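Culix Small Parts Sorting, README

Culix is 200 short clips of screws, beads and fuses being put into divided boxes, which is how Stela Ene spends her evenings anyway. Each clip has a text file with the box type, the parts and the final layout. Mixed compartments are labeled "misc", a category that grew faster than we planned.
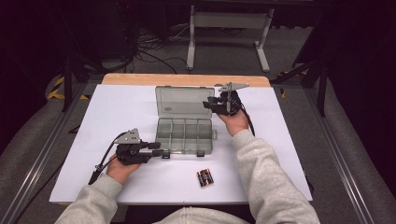

Eight-compartment case, lid open, nothing in it.

Compartments are numbered from the hinge side, left to right. Files before August count from the other side; run the renumber script or suffer.

Known issues: 3 clips have no layout file. Washers and spacers are confused throughout.

Corrections go to Lorne Beaulieu, who reads mail on Monday.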